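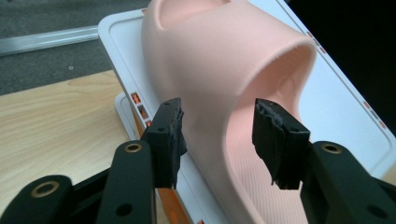
Finger pads open on either side of a pink slide, not touching it.

4. Setting Up the Shoe Rack Task

Before this section, both Ngau hand grippers must be assembled and their cables checked (Section 3). You need the two-tier rack, a table with a clear top, and two pairs of shoes.

4.1 Preparing the table

1. Stand the rack near the back edge of the table, at the center.
2. Take everything off both shelves.
3. Set the shoes down within reach of both hands. They can point in any direction – change the layout between takes.
4. Run each gripper cable back over the wrist. Leave enough slack to reach the rack with your arm straight.

Note: Long sleeves are fine, but keep cuffs clear of the linkage.

4.2 Starting a take

1. Open the Prineo recorder and create a new session.
2. Pick up one gripper in each hand and hold both over the table for 2 seconds.
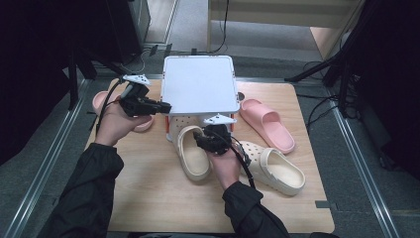

3. Open the fingers fully before you move in on a shoe. Opening them halfway and pushing down will fold a soft strap.
4. Close slowly until the pads hold, then lift straight up.
5. Place the shoe on a shelf, open the fingers, and back out the way you came.
6. Repeat for the remaining shoes, then stop the recorder.

Caution: Keep your free fingers out of the linkage while the gripper is closing. The arms pinch at the bushings.

Caution: Do not pull on a shoe that has caught on the rack. Open the fingers, back off, and start the grip again.

4.3 Resetting

Put the grippers down before you move anything by hand. Return the rack to its place if it has shifted, and clear both shelves.

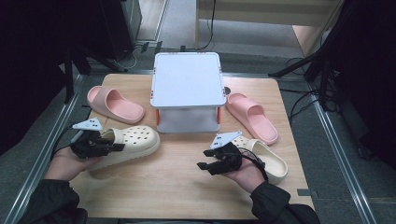
Shelves clear, slides to the sides of the rack, clogs toward the front.

Check the pads every 40 takes. Some roughness on the gripping surface is normal. Replace a pad if it turns on its screw or the surface is peeling away from the block. Spare pads are in the Hollenen parts bin, bag 98.

If the recorder reports a dropped cable, go to Section 6.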